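Filed under: Handheld grippers > Collection practice > Rules and checklists

We use cookies to keep you logged in and to count visits. By continuing to read you accept this. Manage choices

Shelf and cabinet tasks: do we fix the objects or not?

s_bisht
I am writing the collection rules for our group in Orthorpe and I want opinions before I send them to the operators.
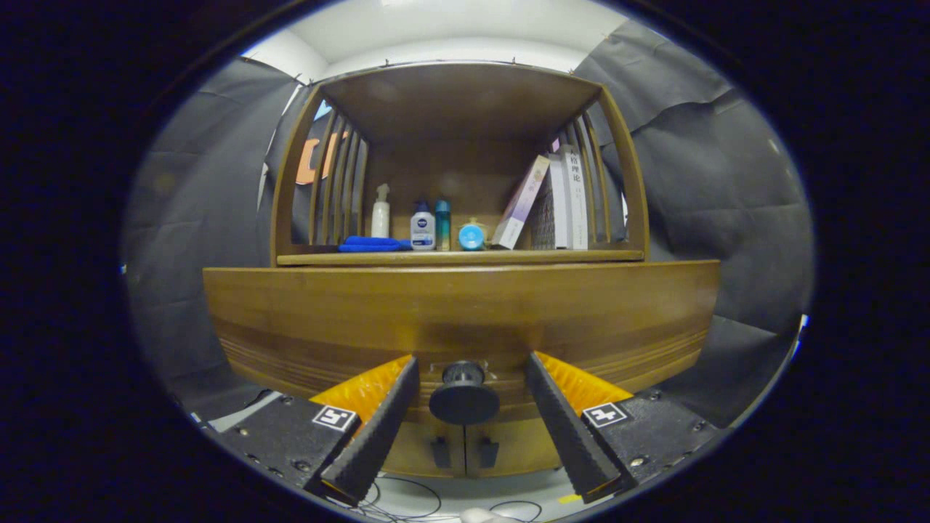 My draft for cabinet tasks has 7 rules. The ones I am not sure of:

Rule 2. Both fingers and both markers must be visible before the operator starts to move. If one marker is hidden, stop and begin again.
Rule 4. Objects on the upper shelf stay in the same place for one full block of 85 episodes. Bottles, books, cloth, everything.
Rule 5. The approach to the knob starts low and from the front.

Rule 4 is where my colleagues do not agree with me. I think if the bottles move between episodes, then later we can not say what the policy has learned from. Please tell me how you do it.
Sneha Bisht

gritik_user
Rule 4 is wrong in my opinion. If you keep the shelf the same for 85 episodes, the model will learn your shelf. We did 400 like this last March and the policy was lost when one book was on the other side. Change objects every episode, also when the task is only the knob.

schauke
I disagree with the above, at least in part. Changing every episode sounds good on paper, but operators get tired and after one hour they only push the same bottle left and right. You get very small changes and you believe you have big ones. At Mathebula we change the shelf every 10 episodes from a printed list, and the operator signs the list.

Rule 2 I would make stricter. Marker visible at the start is not enough, you need it also when the fingers close. We lost part of a set of 4000 this way and found it only in the check.
Sizwe

s_bisht
Thank you both. Sizwe, who writes the list, the operator or somebody else? And do you put books with text on the spine in the list? We have some with Chinese characters and one reviewer asked if printed text should be allowed in view at all.

schauke
Somebody else, always. Text on spines we allow. Names and addresses of people we do not allow, so letters and parcels are removed before the session.

rostetti_lab
For Rule 5, please write a distance or at least a mark on the floor. "Low" is different for a tall operator. Also your rules say nothing about cables. We have one line: cables must be clear of the doors before each episode. It is boring but it saved us many bad takes.

gritik_user
I still say every episode. If the operators are tired, make the sessions shorter. A rule should not be weak because people are tired.

schauke
Then you need more people, and not every group has them.

s_bisht
I will change Rule 4 to every 10 episodes with a list, and add the cable line as Rule 8. Rule 5 I will measure tomorrow. @gritik_user, do you have your object lists from March? I would like to compare.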